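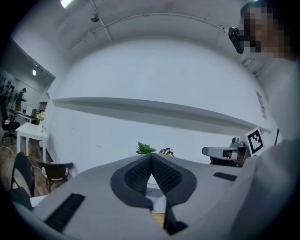
The long shelf, white on white

Readers wanted for a discussion guide trial

Most reading group questions are bad. "Did you like the ending?" gets a yes, a no, and then somebody goes for more coffee. Grimus Books prints guides in the back of its paperbacks, and I have yet to be convinced that they help anyone talk about a book. So we are going to test one.

We need two groups of readers, starting in September. Both will read the same memoir, Owen, which runs long and has a middle section that people either love or skip. One group gets our draft guide. The other gets nothing. Each meets 4 times, in the evening at 7, and I sit in the corner and take notes.

You should be willing to finish a book you may not enjoy, and to say so out loud. No degree needed. Please don't apply if you know the author, or if you write reviews for money. People who have never been in a book club are welcome, and so are people who quit one.

The pay is modest: a copy of the book and a meal at each meeting. We can't cover travel. I won't promise that your comments will change the guide either - editors are stubborn, me included.

To apply, tell us in 1000 characters or less about a question that ruined a good conversation. Mark it "Guide trial" and send it to Darcy Stubbs at Grimus Books, P.O. Box 1196.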